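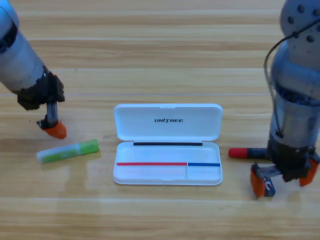
Pencil case reset, finally

1 min read

2025-03-19

Been putting this off since December. The old zip pouch had a leak in it somewhere – ink on everything, plus 12 pens and maybe three that wrote. Tossed most of them.

New rule is only what fits in the white hard case. Glue stick with the green cap, yes. Red marker, yes, I use it for the calendar. Scissors no, they live in the kitchen drawer now.

Wiped the table down first, then got distracted by crumbs in the seams for 16 minutes. Typcial.

Still need a decent eraser. The Woneler one smears and I'm not buying the 40 pack again.

Comments

does the lid stay shut in a bag? mine pops open constantly

Try the Fang erasers, the soft ones. Bit crumbly but they dont smear

three out of 12 is better than my drawer lol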